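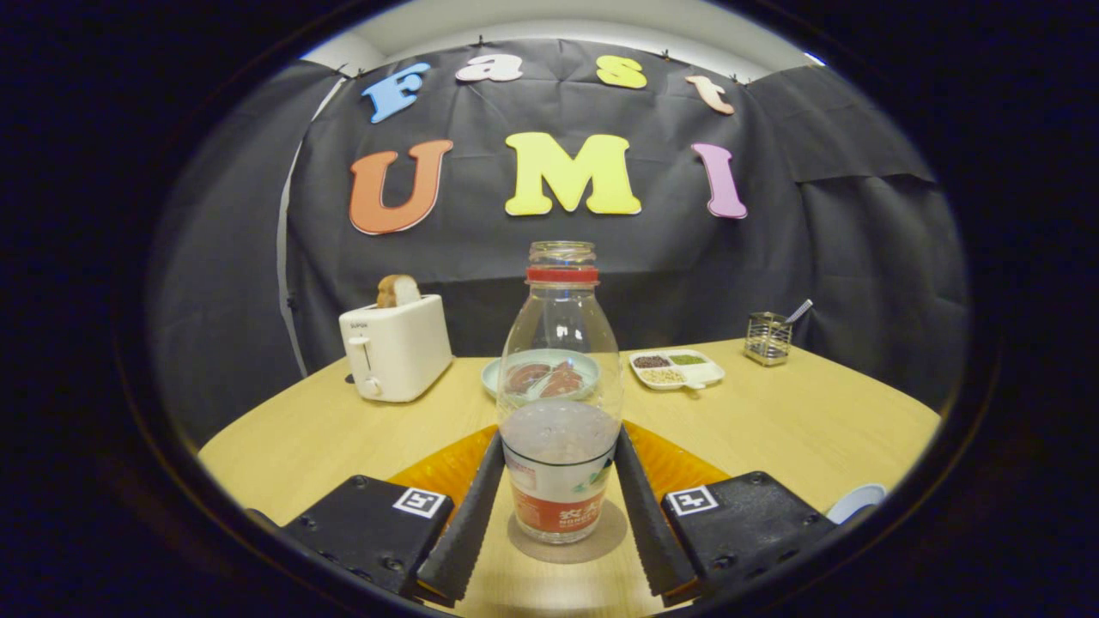
Bottle deposits and shared recycling at Sterkgate

Ditlow_Unit12
Residents on our floor have been leaving plastic drink bottles in the mixed paper bin. Please confirm where these should be placed, and whether the caps must be removed.

Coelho Residents' Desk
Plastic bottles belong in the containers bin beside the east entrance. Bottles should be emptied and rinsed. Caps may be left on. Labels do not need to be removed. Each household may leave up to 4 bags per collection, and collection takes place on Monday. Bags set out after 11 a.m. will remain until the following week.

Trultine tenant
We were told caps off when we moved in, so the notice in the lobby may be out of date. I just put everything in the containers bin and have not had a bag returned. Glass is separate, by the way.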